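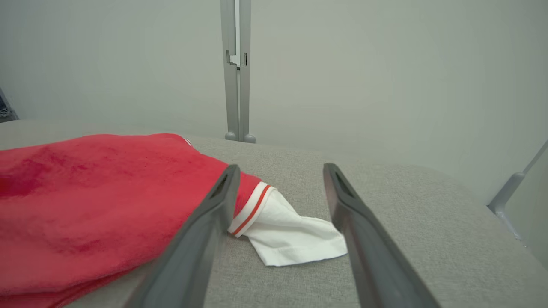 Can It Do the Laundry Yet?

Posted 2 February 2020

Every July the trade shows roll around and somebody promises that the chores are as good as done. Folding, stacking, wiping down, putting away. I've been going to see these machines for long enough that my expectations are low and my shoes are comfortable, and I still come home and fold my own shirts.

So this page is about laundry, and about how much of it a machine can take off your hands. I'm leaving out the vacuum pucks. They roll around on a flat floor and bump into things, and they're fine. Clothes are another matter.

The red top at the start of the page is the sort of job I mean. It's soft and fuzzy, it's bunched up, and there's a crumpled bit of white fabric coming out at the striped cuff. Is the white part a lining? Is it a second piece of laundry? A person would give it a tug and know. A machine has to decide which bit to pinch first, and with two flat fingers it doesn't get many ways to be clever about it.

Look at the gap between those fingers, too. One tip is by the cuff and the other is just touching the corner of the white cloth. Close them in the wrong spot and you could get a pinch of air, or a sleeve and nothing else. I'm not saying it can't be done. I'm saying I want to see the whole basket, start to finish, with no cuts in the video.

A few notes on what's being promised:

Gretar talks about 39 garments an hour. Garments of what kind? A stack of matching hand towels is one thing. Fuzzy sleeves with something stuffed inside are another, and the brochure doesn't say.

Rukilham wants $3000 for its home unit, plus a padded work table you have to find room for. I have a bed. It's padded and it's already paid for.

Nikolaidis has the most sensible pitch of the lot, which is that it doesn't do homes. It sorts returns for clothing shops, 400 pieces to a batch, and hands the tangled ones to a person. I asked how many were tangled and got a business card.

Preltomlow showed 2 shirts being folded. They were nice folds. They were also the same shirt in two sizes, laid out flat beforehand by a man in a company polo.

My test hasn't changed. Dump out a load, inside-out sleeves and all, and leave the room. If it's folded when I get back, I'll write a very different page. Until then I'd hold on to the money and buy a second hamper.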